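Community > Small Office > Old Equipment > Giving Away and Recycling

Donating old office desktops, do I have to remove the hard drives first?

Ebenezer Addo

Our office is moving in October and we have 15 desktop computers that were standing in a closet for several years. A school near to us would like to have them. My manager says we must take out every hard drive before they leave the building, but the school says that without drives the computers are not much use for them. The moving company (Movex) also offers to take everything away, and the price they gave me is $2,244 for the whole closet, which I find too high. What is the correct way to do this?

Oisín Mac Mathúna

I did the same work for my previous employer, so I will try to answer in order.

Ask first what was stored on the computers. If there were customer files or salary papers, then your manager is right and the drives should stay with you.
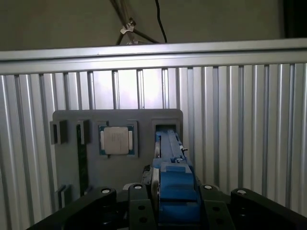
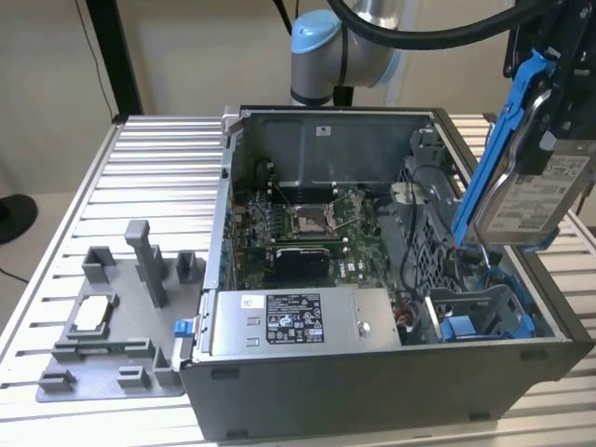
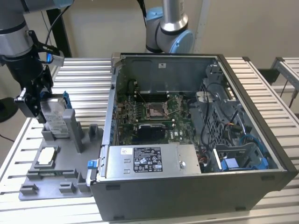
After this, make a list with the serial number of each computer and each drive, and write next to it what happened with it. We had to show such a list to our auditor 7 months later and I was very glad to have it. The school can buy small used drives, and maybe your office can pay for them. In my case it was much less than the moving company wanted. Please also ask the school to sign one page saying that they received the computers as a gift and without warranty.

If the drives are not encrypted, do not trust a simple format. The files can often be recovered.

Nunudeck

just drill a hole in them, done in one afternoon. wear glasses

Citumska

I agree with the first answer, but I would add that you should check the age also. Our school received 100 old computers once and we could not use the most of them, they were too slow for the lessons. Let the school teacher come and look on a Thursday after classes, before you carry anything down the stairs.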